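Part 3: Hanging the Screen and Getting It Level

If you've come straight from Part 2, you should have your Tranach housing screwed together, the fabric rolled onto the tube, and the pull cord tucked up out of the way with a bit of painter's tape. If the cord is dangling, go tape it now. I've tripped on mine more than once and the last time I took the whole tube down with me.

I wrote this section after hanging the same pull-down screen in three different homes (two of mine, one of my sister's), and I've changed my mind on a few points along the way. If you have the older version of this guide printed out, please toss it. The bracket spacing in that one was wrong for the wide model, and Sachiko Tanabe was kind enough to write and tell me so before too many people drilled holes.

What you need

A stud finder, or a strong magnet and some patience
A drill with a masonry bit if your wall is brick, or a wood bit if you're going into studs
The four long screws from the bag marked Surdu (that's the bracket kit, it comes in its own little box inside the big box)
A level, the longer the better
Pencil, tape measure, painter's tape
A second person for steps 6 through 9

Leave yourself an afternoon. My first one took me until almost dinner and I'd started right after lunch, and that was with a plain drywall room and nothing odd going on behind it.

3.1 Picking the height

1. Sit where you're going to sit. I mean really sit, slouched, with your feet up if that's how you watch things. Have somebody hold a strip of painter's tape against the wall and move it up and down until it's level with your eyes.

2. Mark that spot. The bottom third of the picture should land somewhere near that mark. Most people hang their screens far too high (I certainly did!) and end up with a sore neck halfway through a long movie.

3. Measure up from your mark to where the top of the picture will be, then add 5 inches for the black drop at the top of the fabric. Mark that too. You've now got your housing line.

Note: if your ceiling is low and the housing line ends up above it, don't panic. You can leave some of the black drop rolled up on the tube. Just keep at least three full turns of fabric on there at all times, or the staples at the end will take the strain and they're not made for it.

3.2 Marking and drilling

4. Run a long, light pencil line along the wall at housing height, using the level. Don't measure down from the ceiling at both ends and join the dots. Ceilings lie. The one in my living room drops a good half inch from one side to the other, and I only found out when the screen was up and looked drunk.

5. Mark your bracket holes on that line. For the 80 inch model the brackets go one on each side, a hand's width in from the end caps. For the 100 inch model there's a third bracket and it goes dead center. If you have studs, shift the outer brackets toward the nearest stud, and don't worry if they're not perfectly even. The housing slides in the brackets, so you can center it later.

A few words on brick. If your wall is brick, painted or bare, drill into the brick itself and stay out of the mortar. Mortar feels lovely and easy under the drill and then crumbles the first time somebody yanks the cord. Go slow, don't use the hammer setting for the first little bit, and let the bit make its own seat before you push. Put a folded envelope under the hole with tape to catch the dust. Tap the plugs in until they're flush and run a screw in halfway by hand to check they grab.

If a hole goes wrong and gets too wide, fill it, move over to the next brick and start fresh. Gisela Ackermann, who tests these instructions for me in her very old and very crumbly house, swears by drilling one practice hole down low behind the couch first. I didn't use to bother. I do now.
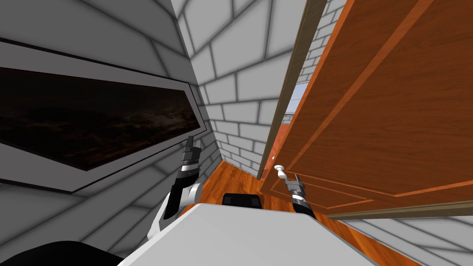

With the holes done, give everything a wipe before you bring the housing anywhere near it. Brick dust gets into the fabric weave and you'll see it as a gray smear in every bright scene from then on, snow especially. I use a barely damp cloth on the wall and then leave it until it's dry to the touch.

CAUTION: Don't drill straight above or below an outlet or a light switch. Wires usually run up or down from those. If you're at all unsure what's in the wall, stop and ask an electrician. A screen can wait a week.

3.3 Hanging the housing

6. Screw the brackets on, but leave each screw a turn loose. You want a little wiggle.

7. With your helper at the other end, lift the housing and hook the back lip over both brackets at the same time. It goes back edge first, tilted toward you, then the front edge swings up and clicks. You should hear one click per bracket. If you hear one fewer than you should, take the whole thing down and try again, please. Don't shove the stubborn side up on its own. That's how the end caps crack, and Hirnholm (they make the caps) only sell them in pairs.

8. Slide the housing left or right until it's centered on your seat. Not centered on the wall, unless your seat is too.

9. Tighten the screws. Snug is plenty.

Note: the wide model is heavier than it looks, and all the weight is in the tube. Agree on who says "lift" before you lift. My brother-in-law and I both said it, at different times, and there's still a dent in the floor.

3.4 First pull

10. Peel off the tape and let the cord hang.

11. Pull the cord straight down, slow and steady, until you feel the catch. Let the fabric creep back up a hair and it'll lock.

12. Leave it down overnight. The fabric has been rolled up in a box since it left the factory and it'll have waves in it. Most of them drop out by morning. The ones near the edges can take up to 7 days, and there isn't much you can do to hurry them along. Please don't iron it! Somebody wrote to me about ironing it, and the coating came off on the iron.

13. Once the fabric has settled, set your level on the bottom bar. If one side is low, raise the screen all the way, loosen that bracket, nudge it up the tiniest bit, tighten it and try again. A very small change at the top makes a big one at the bottom, so go easy.

CAUTION: Never let go of the cord while the screen is on its way up. The spring is strong and the bottom bar will slam into the housing. If there are kids in the house, fit the slow-return clip from the Cillix bag. It's fiddly to get in (flat side toward the wall, tab pointing down) but it turns the slam into a sort of sigh.

3.5 When it won't behave

The screen won't catch. You're probably pulling too fast. Let it all the way up, count to five and try again at half the speed. If it still won't hold, the spring has lost tension. Take the housing down, grip the flat pin on the left end with pliers and give it two full turns away from you, then hang it again.

The screen shoots up like a rocket. Same pin, other direction, one turn at a time.

There's a V-shaped ripple down the middle. That one drove me up the wall for months. On my first screen it was the third bracket sitting slightly proud of the other two and pushing the tube forward. Nghĩa Bùi worked that out over the phone in a few minutes, after I'd already ordered a new fabric. Loosen the center bracket, slip a thin piece of cardboard behind each of the outer ones, tighten everything back up and look again.

The picture looks darker at one edge. Check the projector before you touch the screen. If it's sitting off to one side and you've squared up the picture with the keystone setting, you'll lose light on the far edge. Move the projector if you can. Part 4 goes into this properly.

You can see the wall texture through the fabric. You shouldn't, with the black backing, so make sure the fabric is hanging the right way around. The bright side faces you and the seam on the bottom bar faces the wall. If it's backwards you'll have to go back to Part 2, step 11, and re-roll it. Sorry. I've done it too and it took less time than I feared.

It squeaks. A tiny dab of silicone grease on the right hand pin. Not cooking oil, which goes sticky by June and attracts every bit of fluff in the house.

3.6 Before you go on to Part 4

Raise and lower the screen a few times, then go back and check each bracket screw with your hand. They tend to settle a little over the first couple of days and mine always need another quarter turn. Keep the leftover screws and the spare plugs in the Surdu box and put the box somewhere you'll remember. Mine is on top of the fuse panel.

If you got stuck on something that isn't covered, write to me or to Carys Lloyd, who looks after the parts list and knows which of the older end caps fit the newer tube. Tell us which width you have, what your wall is made of, and which step you were on when things went sideways. Beca Dafis is putting together a version for ceiling mounting, so if that's what you're after, hold off drilling until hers is up.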